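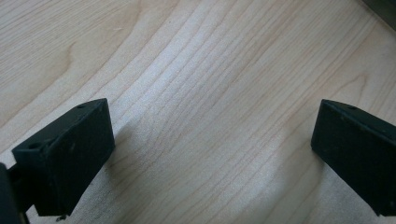 **Cuidado de los tableros de madera clara**

Enero de 2023

Con el cambio de año hemos terminado de instalar las mesas nuevas en el taller de Takdale y en la sala de lectura. Son 13 en total, todas de madera clara, y sustituyen a las de melamina gris que llevaban allí desde la apertura. Varios socios nos han preguntado cómo se limpian, así que recogemos las indicaciones en este boletín.

Para el uso diario basta un paño de microfibra seco. Si hay polvo de lijado o restos de goma de borrar, se retiran primero con el cepillo blando que cuelga junto a la puerta y después se pasa el paño siguiendo la veta. Las manchas de café o de tinta al agua se limpian con un paño apenas humedecido y una gota de jabón neutro. Hay que secar enseguida, también los cantos, que es por donde entra la humedad.

No se deben usar alcohol, amoniaco, estropajos ni los limpiadores multiusos del armario de la cocina. Tampoco toallitas desinfectantes: en la mesa de muestra que nos dejó Pasaribu quedó un cerco mate después de dos semanas de pasarlas a diario, y no hubo forma de quitarlo sin lijar.

El acabado es un barniz al agua. Aguanta bien el roce, pero no el calor. Las tazas van sobre posavasos y las pistolas de cola, sobre su soporte. Para cortar hay que poner siempre una base debajo, aunque sea un solo corte. Las bases grandes están en el segundo cajón y se devuelven al terminar.

La madera clara cambia de tono con la luz y se vuelve algo más amarilla con los meses. En las mesas cercanas a la ventana conviene no dejar carpetas ni cajas en el mismo sitio durante mucho tiempo, porque al levantarlas se nota la marca. Pedimos que se despejen los tableros al acabar cada sesión.

En mayo haremos la primera revisión. Las mesas que lo necesiten se lijarán a mano con grano fino y recibirán otra capa de barniz. El secado dura 15 horas y durante ese tiempo la sala permanecerá cerrada.

El barniz y las lijas se han comprado en Clotberg y han costado 461 euros. Los golpes y rayas profundas se apuntan en la hoja del tablón, con el número de mesa.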